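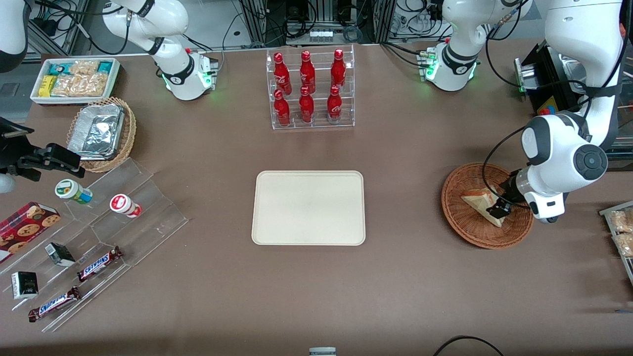
# 茶水间自助货架开了一季,账对不上,求各位支个招

**发帖:半糖去冰**

先交代背景。我们公司在 Clescombe 园区,园区唯一的便利店年初关了,最近的一家在 Rerncombe 路口,来回走一趟要二十分钟,午休时间基本就交代在路上。于是行政问谁愿意在茶水间搞个自助货架,饮料零食按进价加一点点卖,大家扫码自己付。我当时正在吃最后一包饼干,嘴里没空,没来得及说不。

启动的钱是部门活动费里挪的,将近2000块。前后进货一共3448,卖出去的钱再进货,滚着走。三月底盘了一次,把架上剩的都算进去,还差746。

这个数字很尴尬。说大不大,够不上报案,连开个会都嫌浪费;说小也不小,我每次路过茶水间都要在心里把它默念一遍。

想问问有没有人管过这种东西:

- 差额到底多少算正常?
- 贴提醒有没有用?怎么写才不像骂人?
- 要不要干脆换自动售货机?

饮料现在是铝瓶可乐为主,透明的两层阶梯架,后排高前排低,看着挺体面。体面可能也是问题之一,后面有人会说到。

---

**2楼:打印机卡纸中**

我管过两年,在上一家公司 Maton。你这个比例不算夸张。我们第一个月更惨,坚果那一格像被松鼠抄过家。

先别急着往“有人偷”上想。我后来一格一格对,差额大头是三样:忘了付的、付错价的、还有我自己进货时录错的。最后一项占多少我不方便公开。

---

**3楼:周报写不完**

楼上太善良了。扫个码要几秒?手机又不是锁在保险柜里。忘一次是忘,月月忘那叫习惯。

建议直接上售货机,人性这种东西不要考,考完大家都难看。

---

**4楼:半糖去冰(楼主)**

@周报写不完 售货机我问过了,租金一个月323,不含补货,补货另算,对方还要求最低销量。按我们这点人,可乐得卖出机场价。

到时候大家又走回 Rerncombe 路口,货架倒是再也不会丢东西了。

---

**5楼:北窗工位**

算一下就知道了。楼主说开了一季,按三个月算,差746,摊下来一个月不到两百五,比租机器便宜。所以从纯经济角度,让他们继续忘,是目前最省钱的方案。

我知道这个结论听着不舒服,我算完也不太舒服。

---

**6楼:周报写不完**

回5楼:你这是拿老实人的钱补贴不付钱的。差额最后从哪儿出?要么涨价,要么活动费填。每次都付的人花了两份钱,还得看着别人白喝。账能平,气不平。

---

**7楼:北窗工位**

气确实不平。但三百多块一个月买个气平,我觉得偏贵。

---

**8楼:蓝色订书机**

两位先歇一下。我们公司的货架开了挺久,差额从一开始的吓人降到现在基本可以忽略,中间没换过机器也没装过监控。做过的事情我列一下,楼主挑着用:

1. 价格全部改成整数。之前有四块三、五块八这种,看着像认真核算过,结果没人记得住,一律付五块。现在只有三块、五块、八块三档。
2. 二维码从架子侧面挪到每一层正前方,人伸手拿东西的时候眼睛一定会扫到的位置。原来贴在侧面,旁边还有访客网络的码,据说有同事连了半个月的网,以为自己在付钱。
3. 允许月底补付。专门有一个“我好像忘了”的收款备注,不问是谁,不问哪天。第一个月底收回来的钱比我预想的多不少,有一笔备注写的是“大概四瓶,也可能五瓶,按六瓶付”。
4. 坚果不卖了。

---

**9楼:打印机卡纸中**

第四条深有同感。坚果是自助货架的天敌。罐装的尤其不行,有人认为“拿几颗”在法律上不构成拿。

---

**10楼:微波炉排队第三**

我来说个反面的,我就是那种会忘的人。

我下楼拿水的时候经常两手都占着,一手电脑一手杯子,手机在工位上。心里想着回去付,走到一半被人叫住问需求,再坐下已经是另一个人生了。真不是为了省那五块钱。

所以8楼那个月底补付我举双手赞成(前提是手里没电脑)。

---

**11楼:周报写不完**

那你可以先不拿。

---

**12楼:微波炉排队第三**

渴。

---

**13楼:靠门坐的人**

说一下提醒怎么写。我们贴过三版。

第一版:“请自觉付款。”贴了跟没贴一样,付了的人觉得没说自己,没付的人也觉得没说自己。

第二版是老板亲自拟的,中间有一句“监守自盗,可耻可悲”,用了二号加粗黑体。当月销量直接腰斩,付款率倒是上去了,因为没人敢买了。有同事去茶水间接水都要把两只手露在外面。

第三版:“上月差额×元,本月进货会少进一箱气泡水。”每月更新数字。这版最平淡,也最管用。爱喝气泡水的那几位自发形成了某种民间力量,具体怎么运作的我没打听。

---

**14楼:半糖去冰(楼主)**

13楼第二版我们行政差点也想贴,措辞还要更文雅一点,引了一句古文。被我以打印机没墨为由拖到现在。

8楼的整数价我今晚就改。我现在的价签确实有四块六,是我按进价加百分之十五老老实实算出来的,还挺得意。

---

**15楼:北窗工位**

四块六,哈哈哈哈。

换作是我,付四块的时候会觉得自己抹了个零,付五块的时候会觉得自己捐了款,所以我大概率会付四块。

---

**16楼:咖啡机实习生**

补充一个大家没提的:摆法。

楼主说阶梯架看着体面。体面的东西容易被当成公司请客。我们这边有台 Tekleab 的咖啡机是公司免费提供的,隔壁就是要付钱的货架,新人入职第一周普遍分不清哪边是福利哪边是生意。我入职第二天喝了两瓶茶,旁边的人一脸慈祥地看着我,到第三瓶才开口。

后来把免费的和收费的分到两面墙,中间隔着冰箱,差额立刻就下来一截。楼主可以看看你们的货架边上有没有什么免费的东西。

---

**17楼:半糖去冰(楼主)**

……有。饮水机、茶包、行政放的喜糖。

茶包和可乐之间大概隔了一只手的距离。

---

**18楼:蓝色订书机**

破案了一半。

---

**19楼:周报写不完**

茶包和瓶装可乐分不清,那这个人在工作上我也要担心一下。

不过摆法有影响这点我同意。我反对的一直是“差额无所谓”这个态度。无所谓着无所谓着,下一个管的人就不干了。楼主你现在每周在这上面花多少时间?

---

**20楼:半糖去冰(楼主)**

进货一次,搬上楼一次,补架子隔天一次,对账两个晚上。搬是最烦的,货梯要提前登记,登记表放在五楼,货在一楼。

工资里没有这一项。我问过,行政说可以写进年终总结。

---

**21楼:靠门坐的人**

那差的就远不止746了。你的两个晚上也该折进去。

我建议轮值,一人一个月。轮过的人付钱都特别积极,还会盯着别人付。我们有位同事,轮值前自称“记性不好”,轮值后能背出全部价格。

---

**22楼:打印机卡纸中**

轮值在 Maton 试过,翻车了。有个月轮到一位只喝黑咖啡的,他按自己的口味进货,架子上一半是无糖苏打饼干,到我离职那天还剩两包。

要轮就把进货清单定死,只轮力气,别轮审美。

---

**23楼:微波炉排队第三**

无糖苏打饼干那个月付款率肯定很高吧。

---

**24楼:打印机卡纸中**

百分之百。一共卖了三包,两包是他自己买的。

---

**25楼:北窗工位**

顺便问楼主,为什么以铝瓶为主?易拉罐进价低不少吧,罐子还能码得更密。

---

**26楼:半糖去冰(楼主)**

能拧回去。开会喝半瓶带走,键盘安全。罐装试过一箱,那周有两个人来借吹风机。

另外我承认,红瓶子在架子上排整齐是好看。管这个货架的全部精神收入就是补完货退后两步看一眼,别劝我换。

---

**27楼:周报写不完**

行,这个我不劝。

但差额公示你总得做。不点名,就写个数。付了钱的人有权知道自己在一个什么样的集体里。

---

**28楼:蓝色订书机**

同意公示,别写“集体”两个字就行,会有人截图。

---

**29楼:半糖去冰(楼主)**

汇总一下准备做的,有问题的尽管拍:

- 价格改三块、五块、八块,可乐归五块。
- 码贴到每层正面,访客网络的码请走。
- 喜糖和茶包搬到饮水机那头。
- 开月底补付,备注随便写。
- 每月贴一个差额数字,字号正常,不加粗,不引古文。
- 轮值先问问,估计没人举手,那就等谁下次在茶水间吃饼干。

售货机暂时不考虑。下个月底我回来报数,升了降了都报。

---

**30楼:咖啡机实习生**

蹲一个。顺便问下,喜糖是谁结婚?

---

**31楼:半糖去冰(楼主)**

不知道,我也一直以为是要付钱的,扫码付过两次。

---

**32楼:北窗工位**

那你的差额得往上调两颗糖。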